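Subject: Re: [alipour-house] Dish rack and the shared kitchen
From: Valentin Jitaru

On February evenings when all of us cook, Trerell wrote:

> Can we get a bigger rack? I had plates stacked on a towel again last
> night and the cups had nowhere to go. Also my chopsticks keep ending
> up in with everybody's forks. I'd put in 5 dollars toward a two-level
> one if others do too. The one Colteo has in the downstairs unit holds
> twice what ours does.

I'd like to hold off on a two-level rack. I measured under the window last night and the tall ones block the latch. The white one we have fits on the table and can be picked up with one hand when somebody needs the space to roll dough.
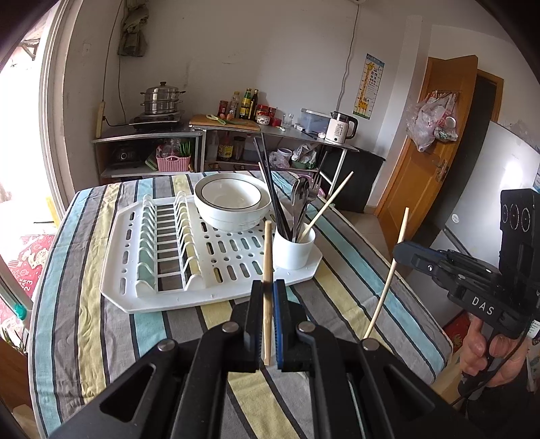

Most of the trouble is in how we load it. Plates go in the wavy dividers on the left, standing up, and if you put the big ones at the back the small ones still fit in front. The flat side is for bowls and cups. Nest the bowls once they're dry, small one inside the large white one at the back, and you get most of that side free again. Pots don't belong in the rack at all. Dry them and put them away.

On the chopsticks, the white cup in the corner is taking everything right now, black chopsticks, wooden ones, spoons and forks together. I'd like to move all the chopsticks into a separate jar. I have an empty pickle jar that will do. Wooden ones should be wiped before they go in, or they get dark at the bottom. If yours are a particular set, put a rubber band on them.

One more thing about the tablecloth. The rack has no tray and the slots drain straight through, so I'd like a towel or a mat underneath when it's full. Plivis has a rubber mat left over from the old apartment and says we can have it. It may need trimming on one side. The cloth can go in the wash with the kitchen towels, warm, no bleach.

If anyone still wants the bigger rack after a couple of weeks of this, write back to the list and I'll go look at some.

Valentin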